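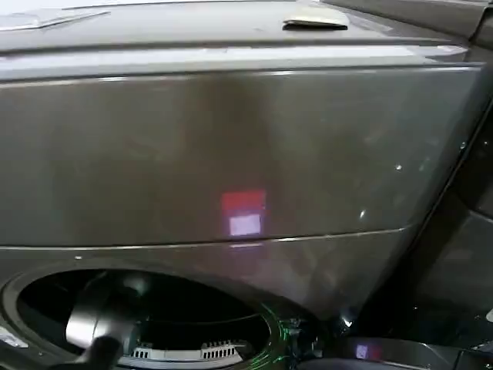
Subject: Re: Depth holes and wrong plane fits on shiny appliance fronts

3 replies · 0 shares

Hello all,

Thank you for the answers to my question about the laundry task. I tried most of the proposals and I want to report back, because one of them helped a lot and one made things worse. First I quote the message which I am answering:

> We had a similar problem with glossy cabinets. Before you touch the
> planner, I would check what your segmentation gives you on the front
> panel. In our case the reflections were taken as separate objects and
> the collision map was full of small boxes floating in the air. The
> planner was fine, it only refused to go through boxes that did not exist.
> Also, are you still fitting the door ring from the depth image? On dark
> gloss I would not trust depth at all. Take the ellipse from the color
> image and use depth only on the top panel, where you have good light.
> What is the filter size in Gelon now? The default is too big for a rim.

You were right about the boxes. I dumped the collision map at the moment when the gripper is inside the door opening, and there were two obstacles which should not be there. The first one sits on the front panel, where a reflection shows as a red-pink block with a whitish one under it. The second one is lower on the right, on the dark ledge, where a smaller pinkish reflection shows up. Gelon gave both of them a depth behind the surface, and then Carrier inflated them until they touched the door rim. After this the arm had almost no free space to come back out.

What I changed:

The mask step now rejects any small bright region which is completely surrounded by one smooth surface. It is a simple rule and I am sure it will fail on real buttons one day, but for reaching into the drum we do not need buttons.

The door ring comes from the color image, as you said. We see only a part of the ring from the head camera, because the view is close, so the ellipse fit was unstable in the beginning. I fixed the ratio of the axes from the known head tilt and now it fits only the center and the size. This is much more stable. The remaining jumps come from the right side of the rim, where there is a weak green glow and the edge detector follows the wrong line. I give this part a lower weight.

The plane of the top panel is used for the height and the yaw. I had hoped to take the front panel too, but it is curved and the fit leans backward. The long streak of glare on the top left also leaves a hole in the depth, so I use only the part to the right of it.

What made it worse: temporal smoothing. With the smoothing on, the false obstacles did not flicker any more, they simply stayed. Please do not use it for this case.

On numbers, I replayed 849 stored approach poses with the old and the new pipeline. The old one found a valid exit path for 489 of them. I do not have the final number for the new one, the replay stops with a timeout in Jorer when the planner queue is longer than some 2000 entries. I think this is my mistake and not a bug – I start the queue without a limit.

I still have an open question about the inside of the drum. It is mostly black for the camera, and the only texture I get is the row of small slots low in the drum. At the moment I model the drum as a cylinder with fixed depth behind the ring and I keep the gripper away from the wall by a constant margin. It works in the replay but it is not nice, and the margin is too careful for small pieces lying near the wall. Has anybody used the slots as a feature for the drum angle? I would also accept the answer that it is not worth the time.

The patch for the mask step is in my branch of Gelon. The change in Carrier is only one parameter (the inflation radius per class), I will send it separately when I have cleaned the config file.

Best regards, and thank you again for the patience

2 comments · Share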